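Search this site Menu Search

THE CAP PROBLEM

By Marit Haugen

14 January 2024

Ottar Lundgren doesn't want to talk about the arm. He wants to talk about hats. Specifically what happens when you ask two black fingers and a handful of motors to pick up something with no handle, no hard corners and a hole in the bottom. "A block is a block," he says. "A hat is whatever it feels like being that morning."

Hondwood is a shared workshop on the edge of town, in what used to be a furniture plant. Built 1932, concrete floor, drafty in the corners. Members pay monthly, bring their own coffee, argue over the good drill press. The table build has been going since August and it has eaten most of Ottar's evenings, plus a fair number of Bendik Engström's. Bendik does the wiring. Also the swearing.

The idea came out of the laundry pile – his words. A home machine that tidies soft stuff. Caps first, then cloth, then maybe one day a fitted sheet, at which point Ottar says he will retire and buy a boat. They call it Distov. No one remembers why. It was written on a box.

Most of the money went into the gripper and the motors. Everything else is cheap on purpose. Table, bolted rails, a bench top full of holes. Bendik likes holes. Holes mean you can move a thing over a bit without drilling it again, and they have moved every thing over a bit, sometimes twice in a night. Budget for the table and its fittings was 300 dollars and they went past it by the second weekend.

Caps and cloth, one session at Hondwood. 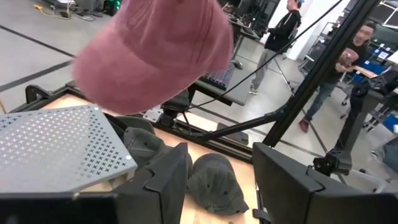
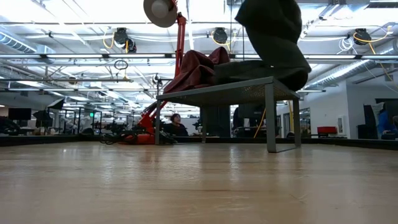 The code is the other half and it's a mess, they both admit it. Jamshid Ghaffari came in over the winter to clean it up and found 3 different versions of the same routine, all of them called "final." He kept the oldest. It was the only one that let go of things properly.

Letting go, by the way, is the hard part. Picking up gets all the attention. But fabric clings, a brim hooks on a fingertip, and the arm goes home with the hat still on it like it's leaving a party. Their fix for now is dumb and they're proud of it: open wide, wait a beat, back off slow. Jamshid wanted a sensor. Ottar wanted to go to bed. They went with the wait.

I asked how often it works. Bendik made a face. Good nights and bad nights. A stiff new cap is easy, an old one that's been thru the wash a hundred times will fold up and slide out sideways. Thin cloth is worse. Pinch too low and you get the table, pinch too high and you get air.

Could you do it at home? Sort of. Britt-Marie Kristiansen has a smaller version in her garage, built off Ottar's drawings with a used arm she bought from a school. Took her seven weekends. Her advice, over the phone, quick, dinner on the stove – bolt the table down before anything else. Hers walked. Every fast move shifted it a hair and by the end of the day the arm was reaching for a spot that had wandered off. She blamed the software for a week. It was the table.

Her second tip is light. The camera hates glare, so she dulled her shiny top with sandpaper and it helped a lot. Third tip, label your cables at both ends. She didnt, and lost an evening to it.

Next up at Hondwood is a better set of fingertips, softer, with some give. Bendik has cast a few out of rubber in a muffin tin. One pair tore the first day. The other pair is still curing on a shelf and he won't let me touch them.

Open bench nights run till ten. Bring a hat, they can use it.

214 shares 17 comments Leave a comment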